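About Cledata

Cledata is a small build group working from a shared workshop. It was set up by Brendan Buckley to put together a two-armed bench cell from parts that can be bought singly and fitted with hand tools. The cell is called Tully.
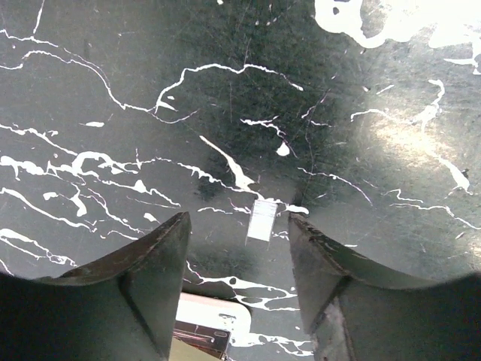
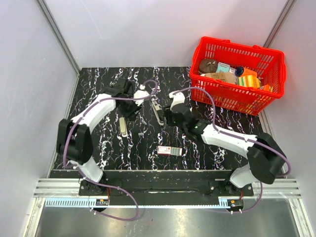

What we build

Tully has two arms on black base plates, with a beam between them and grooved aluminium profile to either side. The cables run outside the arms and are tied at intervals — slower to fit, quicker to replace. The control boards sit at the front below the arms, within reach of a screwdriver.

The fingers are treated as wearing parts. Scuffs on the sloping edges are left alone; a finger is changed when the tips no longer meet squarely. Undus, our logging program, records finger position 50 times a second. Lodo, a smaller single-arm cell, shares the same code.

Workshop access

Members pay 30 pounds a month. The parts bill for Tully stands at 875 pounds, excluding the arms. New members work alongside an existing one for 6 sessions before running a cell alone.

Comments (3)

petrol_ian
What do you use for the cable ties? Mine creep towards the elbow.

Brendan Buckley
Ordinary nylon, with a turn of cloth tape underneath.

M. Dray
Is the Undus log format written up anywhere? I would like to read it into a spreadsheet.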